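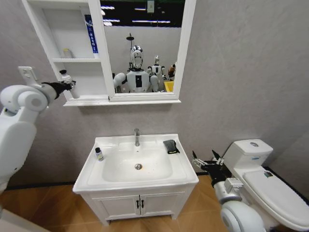 Bathroom cabinet

A bathroom cabinet is a small cupboard or set of shelves kept in a bathroom and used for toiletries, medicines and cleaning things. It is most often fixed to the wall over the washbasin, and many have a mirror on the front or beside an open section. In British English the name covers both wall cabinets and the larger units that stand under a basin, though the latter are usually sold as vanity units.

History

Before piped water was common in houses, washing was done at a washstand in the bedroom. The stand held a jug and bowl, and soap and razors were kept in its drawer or on a shelf at the back. When a separate room for bathing became normal, these things had to be stored elsewhere, and a shallow wall cupboard took over from the drawer.

Early wall cupboards were made of painted wood. Enamelled steel followed and was widely used in flats and hotels, as it could be wiped down and did not swell in steam. Coated board and plastic later replaced steel in cheaper ranges.

The town of Stotby had several workshops making cabinets of this sort. The largest, Petridis, began with shaving mirrors and moved on to complete cupboards. A surviving stock book from the firm lists 3,319 cabinets sent out in a single year, most of them to builders. The designer Thibault Lebrun drew its open-sided model, in which the mirror covered only part of the width and the rest was left as shelves. Other makers copied the layout, among them Sevov, whose version could be hung with the shelves on either side.

Types

Surface-mounted cabinets hang on the face of the wall from screws or a rail. They are the simplest to fit and can be taken down when the room is redecorated.

Recessed cabinets sit in a hole cut between the studs of a hollow wall. They take up less room but are seldom possible in solid brick.

Corner cabinets have a three-sided or curved body and are found mainly in very small rooms.

Size and fitting

Cabinets over a basin are kept shallow so that a person bending forward does not strike them. A common width for a single-door model is 400 mm. The height depends on who uses the mirror — a cabinet hung for adults is often too high for children.

Models with lights or a shaver socket need a fixed electrical supply and must suit the part of the room they are placed in.

Storage of medicines

Although often called a medicine cabinet, a cupboard in a bathroom is a poor place for many medicines. Heat and damp can spoil tablets. The pharmacist Iason Gkikas, writing in a household guide published in Drinditz, advised a dry cupboard in another room, locked or out of children's reach.

See also

Washstand
Vanity unit
Shaving mirror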